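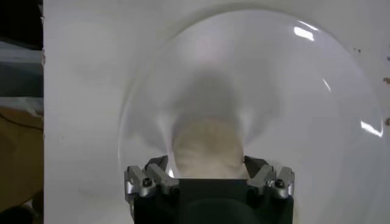

How often should a homeowner check a yard drain? Check it in June, before the summer storms, and again after any heavy rain.

Start at the grate. Lift it off and scoop out leaves and silt by hand. If the mud below is packed hard, loosen it with a trowel first.

Next, run a garden hose into the basin at full flow for 2 minutes and watch the outlet. Water should come out clear and steady. A slow trickle means there is a blockage in the line – usually roots or gravel near a bend.

Push a drain snake in from the outlet end and work toward the basin. Flush again when you feel it move freely. On our Tredum test lot, the line ran 915 feet and needed 2 passes.

Check the slope of the ground last. Lay a long level on a straight board, pointing away from the house. Fill any low spots with compacted soil and reseed.

If water still stands a day after rain, the pipe may be too small for the area it serves. Sunita Sorensen has a separate page on pipe sizing.

Posted by Rochelle Van Dusen

15th June

14 shares
3 comments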